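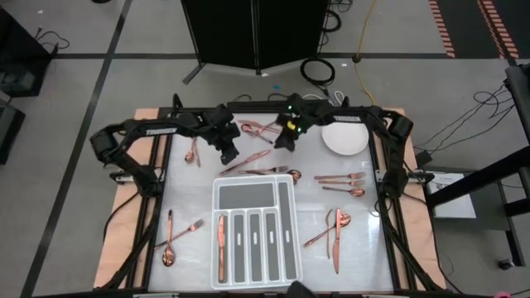

Vasconcelos commented on my last post that a written rule for sorting cutlery is overkill, and that a policy either puts the fork in the right slot or it doesn't. I disagree. Without a fixed rule, two operators will score the same episode differently, and the success rate means very little.

We keep the rules for the two-arm sorting task on one page, revision 9. They were drafted at Killasham and tightened in November, after I rescored 547 episodes and found that most disputes came down to wording.

The rules, in the order we apply them:

1. Start state. Cutlery may lie at any angle and may overlap. No piece may hang over the frame.

2. Placement. A piece counts when it rests fully inside one compartment. A handle lying on a divider is a miss, even if the bowl or tines are in the right place.

3. Grouping. One type per compartment. Which compartment gets which type is written down before the first episode and stays put for the batch.

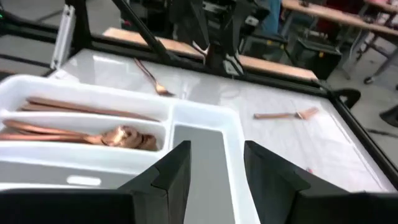

4. Stopping. The operator calls the end of an episode out loud. Pieces still on the tabletop at that point are scored as unplaced, with no partial credit.

5. Floor. People stay behind the tape while the arms are powered. Reaching in to straighten a fork ends the episode.

6. Batches. We review after every 16 episodes, and a rule can only change between batches. The target is 1000 episodes under one revision.

Rule 3 still needs work. It does not say what happens when a piece is already in the tray at the start. My current reading is that it stays where it is and is left out of the score. 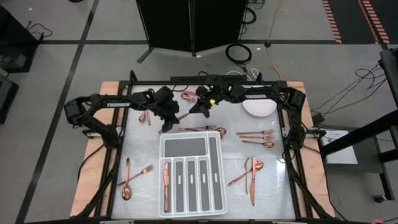

Sorting cell, both arms over the table, one knife in the tray.

Revision 10 will put that in writing. Mundton uses a similar sheet with a time limit per piece, and I may borrow that too.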